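Cluna Anniversary Concert at Cetcombe -- Your Questions

Last updated June. We get a lot of the same emails so most of it is on this page now. Please read before writing in, there are only a few of us on the inbox and it fills up fast in concert weeks.

Is it really all of Cluna on stage?

Yes. All the original members, plus the two who joined for the second album. First time together since the Stemard farewell shows. No holograms, someone did ask.

Who else is on the bill?

Noh opens, a short set, mostly the new songs. Then an interval, then Cluna. Gunārs Grīnberga is musical director for the night and plays piano on the slower numbers. He's also written the new string parts.

Will Gunārs sing?

Asked every single day. He says one song. Won't say which. We don't know either so please stop trying to get it out of the box office.

Are the family coming on?

His daughter is down to sing with the choir and his son plays drums on at least one number. Both have been at rehearsals. Anything past that is up to them on the night -- they've got school and exams and we're not promising anyone's children to anyone.

What time does it start?

Doors 6.30pm. Noh at 7.30pm. Cluna at 8.45pm or as near as we can get. Finish by 11pm, that one's fixed, it's in the hall's licence.

How many seats are there?

700, all seated. No standing area this time. The balcony is open but the back two rows have a poor view of the left side of the stage and are priced lower for that reason.

It says sold out. Is that it?

Check the returns page. Seats come back most mornings, usually singles. We put returns up at 10am and again at 4pm. Don't ring for these, the phone line can't see them any sooner than you can.

How do I use the returns page?

Log in first, then open the page. Not the other way round or it drops your basket. Click the seat, you've got ten minutes to pay. If it freezes dont refresh, just wait. Works better on a computer than a phone, we know, it's an old system and it's being replaced in the autumn.
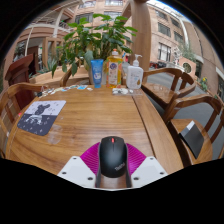

If you've paid and had no email after an hour, look in your junk folder, then write to us with the name on the card and the seat number if you noted it. Don't buy again! We had people with two and three sets of the same tickets last time and it took weeks to sort the refunds.

I bought from a resale site. Is my ticket ok?

Depends. If it came through our own returns page, yes. Anywhere else, we can't check it for you and the hall can refuse it at the door. Name on the ticket has to match some ID.

Can I change the name on a ticket?

Once, free, up to noon the day before. Email us from the address you booked with.

Is there a meet and greet?

No official one. There's a signing for fan club members in the foyer after the show, members 3 years or longer get called first, then everyone else until the hall wants us out. One item each. Noh are also doing a signing, in the interval, by the merch table, no membership needed.

How do I join the fan club in time for the signing?

Online form. Card number comes by email, usually same day. Bring it on your phone or printed, either's fine. Joining at the venue isn't possible -- we tried it in Stemard and the queue went out of the building.

Can I send flowers or presents?

Flowers to the stage door, afternoon only, with a card saying who they're for. Presents can go in the box by the cloakroom. No food please, and nothing alive. Letters are always lovely and they do all get read, maybe not that week.

What's on the merch table?

Tour shirt, tote bag, programme, the live album on CD and vinyl, a tea towel (Noh's idea, it's quite nice). Cards and cash both ok. The anniversary poster is limited and we expect it to go before the interval.

Can I order merch online after?

Some of it. Whatever's left goes in the shop the week after. Not the poster. Desk bits and stationery are in the shop already and don't need to wait for the concert.

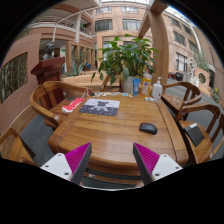 Mouse and mouse pad on the table.

Can I film?

A song or two on your phone, fine. No flash, no tablets, nothing on a stick. The night is being recorded properly so you will get to see it. Please put phones away for the piano songs, Gunārs has asked for that specially.

Will it be streamed?

Not live. The recording is planned for the winter. Fan club gets it first, then general sale. No price yet.

How do I get to the hall?

Bus 101 from Cetcombe station stops right outside. The 103 goes the long way round by the harbour but still gets you there. Last 101 back leaves at 11.20pm so don't hang about too long at the signing if you need it. Walking from the station is roughly twenty minutes, uphill for the last bit.

Is there parking?

A bit, behind the hall. Fills early. Blue badge spaces are at the side entrance, ring ahead and we'll put your name down. The supermarket car park opposite does ticket people after 8pm, don't risk it.

Access?

Step free to the stalls and the foyer. No lift to the balcony, sorry. Wheelchair spaces come with a free companion seat. Hearing loop works in the stalls only. If you'd like to go in before the main queue, email us and we'll add you to the early list.

Can I bring children?

Yes, from age five. Under 14s need an adult sitting with them. It's loud in places, ear defenders can be borrowed from the cloakroom with a small deposit, ask early as there arent many pairs.

Is there food?

Bar and snacks in the foyer. Hot food stops at 8pm. Water is free, bring an empty bottle. Pre-order interval drinks at the bar when you arrive, saves the queue.

What songs are they doing?

We've seen a list. We're not sharing it. It's changed twice since anyway. Yes, the one from the film is on it. Still on it as of this morning.

What if it's cancelled or moved?

You'll get an email and it'll be on the front page. Moved: tickets carry over, or refund if you ask within the time given. Cancelled: refund goes back to the card you paid with. Booking fee included.

Will there be more dates?

Stemard is being talked about. Nothing signed. When there's news it goes to the mailing list first, so join that, and please don't book trains on the strength of something you read in the comments.

Question not here?

Email us using the contact form. Replies within a couple of working days, slower in concert week. Put your booking number in the subject line if you've got one.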